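Review: the Moltia rulebook kit for home robot simulation, after 6 months
By Makis Andreadis, September 16, 2023

I work with navigation tests for indoor robots, and before I bought Moltia I had only my own rules, written in a text file. The kit has a rulebook, a checker program and a set of furnished rooms. My colleague Homa Shojaei used it together with me, mostly with the home called Feltstead.

The main rule is simple: each obstacle must have an entry with its name, its outer size and its thinnest part. For a stroller with a frame of slender tubes this is a very useful rule. A planner that knows only the outer box will be too careful, and one that sees only the fabric seat will hit the wheels. 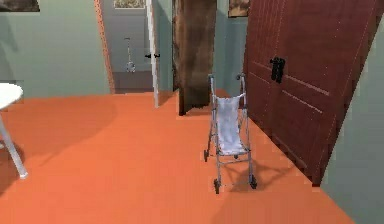
Doors and passages

The rulebook wants every door tested in 4 positions, and the angle must be saved with the result. I like this part the most. In my old tests a door was open or closed, and I lost many days on errors which came only from a door standing at an angle. The checker refuses a run where the angle is missing. It is strict, but I got used to it.

Surfaces and tall objects

Glossy walls have their own chapter. It asks to repeat a run 100 times beside a reflective surface before you report a success rate. For a small team this is heavy, and our computer needed the whole night. The chapter about tall furniture is weaker. It says "measure at the base" and gives no advice for things that become wider toward the floor.

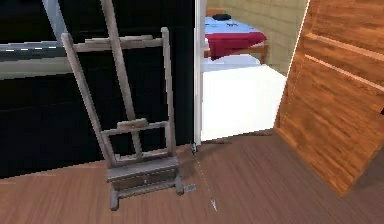
Feltstead: easel by the black wall panel, with the bedroom through the doorway.

The index is poor, and Homa found two rules which say different things about small objects on the floor. Support answered us in April and promised a correction. We are still waiting for it.

I give 4 stars of 5. I would buy it again for the door chapter.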